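Terura - Bacs de tri pour atelier et établi

Bac rectangulaire à angles arrondis, série Gremberg
Fiche produit

Le bac Gremberg est un petit contenant ouvert en plastique, prévu pour rester sur le plan de travail. Il reçoit les câbles, chutes de fil, modules, connecteurs et petites pièces qui s'accumulent pendant un montage ou un démontage. Les angles arrondis facilitent le nettoyage, et la poussière de découpe part avec un chiffon légèrement humide.

Le modèle est vendu à l'unité ou par lot de 8. Dans un lot, les coloris peuvent être panachés sans supplément, à préciser au moment de la commande.

Coloris disponibles
Blanc
Orange vif
Bleu canard foncé
Gris (sur commande, à partir de 80 pièces)

Caractéristiques
Référence : Gremberg 92
Hauteur : 92 mm
Matière : plastique teinté dans la masse
Forme : rectangulaire, angles arrondis
Couvercle : vendu séparément
Porte-étiquette : en option
Garantie : 2 ans

Utilisation

Le bac se pose à plat, sans fixation. Pour le tri de fils et de petits appareils, nous conseillons un bac par famille, placé à portée de main, les pièces à traiter restant directement sur la table. La couleur sert alors de repère et l'étiquette devient facultative. Les utilisateurs qui travaillent à plusieurs sur un même poste ont intérêt à fixer le code couleur une fois pour toutes et à l'afficher au mur.
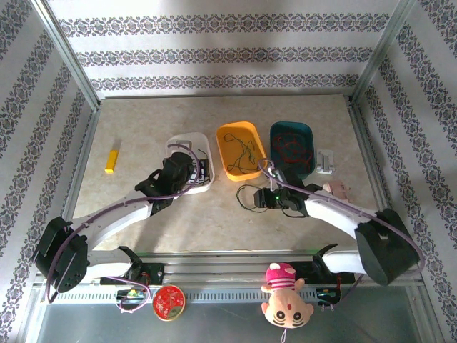

Le choix du coloris dépend surtout de ce que l'on range. Un contenu sombre se repère mieux sur un fond clair ou vif, un contenu clair ou coloré ressort sur un fond foncé. Le fil vert foncé reste bien lisible dans le bac orange, et le fil rouge fin se détache sur le fond bleu canard, même emmêlé. Le blanc convient aux éléments mélangés, par exemple un élément noir et blanc d'aspect électronique avec du câblage à côté. Pour les pièces blanches ou gris clair seules, mieux vaut prendre le bleu canard.

Les fils longs gagnent à être enroulés avant d'être déposés. Une boucle maintenue par une attache prend peu de place et ne passe pas par-dessus le bord. Les chutes courtes peuvent être jetées en vrac.

Entretien

Laver à l'eau tiède avec un produit vaisselle ordinaire. Ne pas employer de solvant ni d'éponge abrasive. Le bac ne passe pas au lave-vaisselle - les parois peuvent se voiler. Laisser sécher complètement avant d'y remettre du matériel électronique.

Limites d'emploi

Le bac Gremberg n'est pas antistatique. Pour les cartes nues et les composants sensibles, voir la série Hurkham, proposée en noir uniquement. Il n'est pas destiné au contact alimentaire ni au stockage de liquides.

Accessoires
Couvercle transparent Gremberg
Porte-étiquette à clipser
Tapis de fond antidérapant, à découper
Attaches réutilisables pour câbles, sachet de 80

Avis de clients

« Commandés pour l'atelier de réparation. Les couleurs sont franches et on ne mélange plus les chargeurs avec les rallonges. J'aurais aimé un modèle un peu plus profond. » Henk Hermans

« Très bien pour les séances de démontage. Le couvercle est un peu dur à enlever au début. » Teodora Kovačević

Commande et livraison

Les coloris blanc, orange et bleu canard sont tenus en stock et partent sous 2 jours ouvrés. Le gris est fabriqué à la demande, la prochaine série est prévue en mai. Les commandes passées avant 14 heures sont préparées le jour même. Pour un devis en quantité, contacter Gladys Mrema au service commercial. Les pièces détachées et les couvercles sont gérés par Senad Živković, à l'entrepôt Milošević.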